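4 min read

3.2 Storage of shared utensils in the home

Households kept a diary for 13 days, recording where each utensil was put down after a meal and who next picked it up. Items were coded as paired (chopsticks) or single (spoons, ladles, scissors). Following Minhas and Willems, a pair was treated as split when its two members were logged in different places at the evening check. 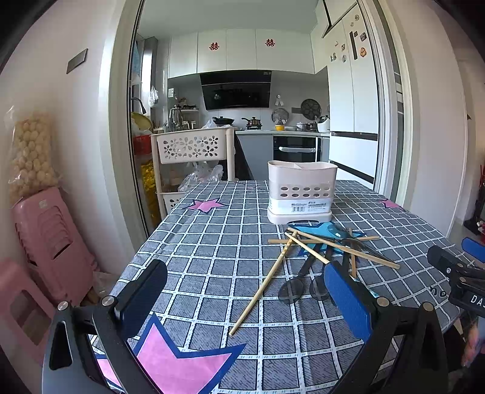 Figure 4. Wooden chopsticks and a pair of scissors on a checked tablecloth.

Split pairs were most common where the table was also used for homework, mending or opening post. The diaries suggest that clearing was done in stages – plates first, small items later – and that the second stage was often skipped. Family size had little bearing on this. 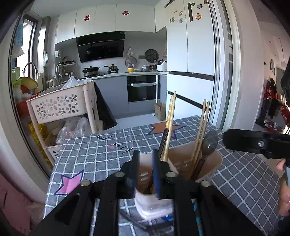 Figure 4 (continued). Open cardboard box used as a holder for long utensils.

Makeshift holders were coded separately from bought ones. Pandey argues that a holder is used more when it stays on the table between meals, and our entries agree with this in all but two homes.

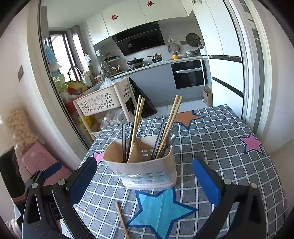

The coding scheme does not separate everyday from guest utensils, so homes that keep both may be over-counted. Kimaro raised the same point about the Owino diaries – we return to it in Section 4.

Contact: Mirjam Willems | © Tatemeo | Back to top
2 comments · 300 shares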